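Course: Play and Everyday Life in the Early Years
Handout 4: The Play Kitchen Corner – Pots, Food and Pretend Cooking

Please read before the practical session in March. Bring one cooking pot from your own kitchen if you can, and a notebook without lines. 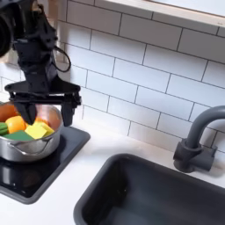
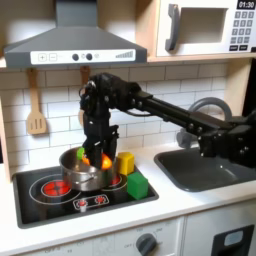 Pretend food in a metal pot.

Prepared by Grigore Sârbu
Ventura Training Center, Room 17
February 2019

1. What we look at in this unit

In the last handout we spoke about the block area. Now we go to the kitchen. Children of three to five years know the kitchen from home, they know that food goes in a pot and that the pot goes on the stove. So the play starts quickly and the adult does not need to explain very much.

In our unit the word "cooking" means the whole chain: to choose the food, to put it in the pot, to put the pot on the burner, to wait, to take out, to serve, to clean. Many children do only the first two steps and then begin again from the start. This is normal and we should write it down as it is.

2. The pot

A small steel saucepan is heavier than a plastic toy pot and it makes a real sound when something falls in. I prefer it for this reason. Look at the side handle on the front of the pot: it is a loop, fixed to the body with rivets. A child can hold such a handle with two or three fingers, but will usually prefer to take the pot by the rim.

Think about these points before you choose a pot for your group:

Is the opening wide enough that a hand can go in together with the food?
Does the pot stand still when it is pushed a little from one side?
Are there any sharp places near the rivets or under the rim?

3. The food

Round food and square food behave differently. A round orange rolls to the lowest place and stays under the other things. A block stays where it was put, or it stands against the wall of the pot. In the first picture there is a yellow block next to the orange. I asked my group last year what such a block could be, and they said cheese, butter and "soap for the soup". I did not correct the soap.

The second picture has a yellow cube and a green cube beside the pot, on the stove side. For an adult they are only blocks. For a child, a block can be an ingredient which waits for its turn – or it can be nothing at all for ten minutes and then become the most important thing. Please do not clear away such objects while the play is going on.

4. The stove and what is behind it

The burners on this stove are printed, and they show red rings. The knobs at the front are printed too, so they do not turn. Compare with the Durketti stove in our Room 17, where the knobs turn with a click. Both kinds are useful. With printed knobs the children often make the click with the mouth.

Notice also the hood with its plus and minus buttons, the wooden spatula on the tile wall, and the microwave on its shelf, with 01:30 on the display. Numbers on a display give a good reason to speak about time. How long is the soup cooking? Who decides that it is ready?

The height of the counter should fit the child. Our own counter is 67 cm high and this is too much for the youngest, so we keep a low step in front of it.

5. Task for the practical session

Work in pairs. One person stays near the kitchen and the other one writes. Observe one child for 900 seconds (I write it in seconds because your timer sheet is in seconds). Write down:

what goes in the pot, and in which order
what is taken out again, and with what: hand, spoon or spatula
which words the child uses for the food
if the pot leaves the burner, where it goes

Do not write "plays nicely" or "is creative". Write what the hands do.

6. Reading

Eustaquio Arriaga, Soup for Everybody: Notes from the Mollska Kindergarten, chapter 2. The copy is in the Punoncombe reading room. It is a short chapter, but the part on tidying up the kitchen starts only on page 70, so please read to the end.

Observation sheets go in the blue folder before you leave. If you write by hand, please use pen and leave a margin on the left side for my remarks.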